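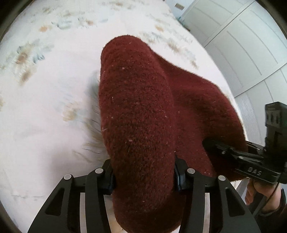
Maroon fuzz, with lint.

The Gatekeeper of Dorngate, Part One

So I was 727 years into my shift when the girl from Brundton showed up, and let me tell you, I looked awful. I hadn't combed my beard in 40 winters!

"Are you Rasport?" she said.

"Rasport's the gate," I said. "I'm Norbert. Who's asking?"

"Orsolya. I have 400 goats and a letter from the king." (She did have the goats. They were already eating my hedge.)

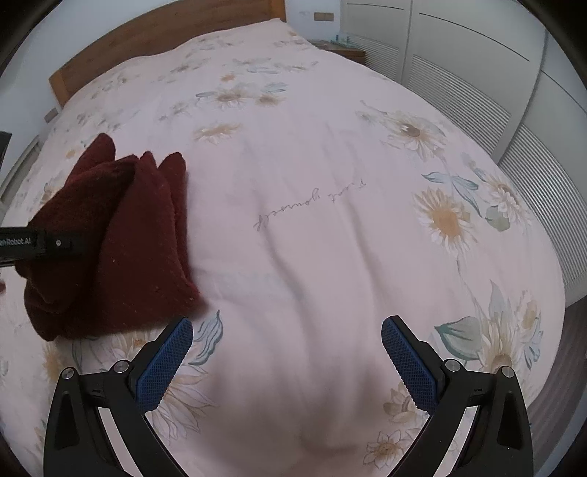
Now, the law at Dorngate says I can't open up for anyone who hasn't slept one night in the gatehouse, so I showed her upstairs and tried to sound grand about it. The last guest was a wizard named Deák, and he snored so hard the bells rang. Orsolya looked over the big bed, with its pink duvet and all those daisy-like flowers, and then she looked at me.

"I was expecting straw," she said.

"Do you want straw?"

"No!"

I went back down to argue with the goats. One of them, a gray one with a torn ear, was standing on my stool with the king's letter in its mouth, and it had gotten as far as the seal.

"She can't read anyway," said the goat. "Want to know what it says?"

I got out the other stool.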